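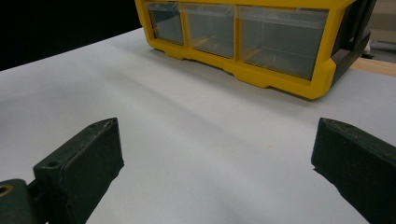
Small-parts drawer organiser

A small-parts drawer organiser is a case holding a number of small pull-out drawers, used for storing screws, beads, fuses, buttons and other loose items. Most are made of moulded plastic, with an opaque outer case, often in a bright colour such as yellow, and see-through drawers that let the contents be checked without opening them.

Construction

The case forms a border around each drawer opening, with narrow uprights between neighbours and a thicker rail along the bottom. Drawers may be fully clear or slightly smoky. Many have dividers inside, either fixed or made to slide into grooves. Feet moulded into the base lift the case a little off the bench. Some models have side panels in a second colour, and portable types carry a handle.

Sizes

Sizes were never fully standardised. The Mastden catalogue listed cases from 72 mm to 379 mm wide, the smallest with a single drawer. The later Dalatmont range kept to one drawer depth, 80 mm, so that drawers could be swapped between cases. Adjei cases were sold mainly to schools and had a stop at the back of each drawer – a feature dropped when the range moved to lighter plastic.

Use

Drawers are commonly labelled on the front, or have a sample of the contents taped to them. In the Sondetness workshop handbook, Anas Saber advised keeping the heaviest parts in the bottom row and leaving one drawer free for odd pieces. Amr Erraji's revision added a limit of 35 items per compartment for small fixings, though few users seem to have followed it.

See also: tool chest, bead box, card index

Contact us | © Sondetness Reference | Back to top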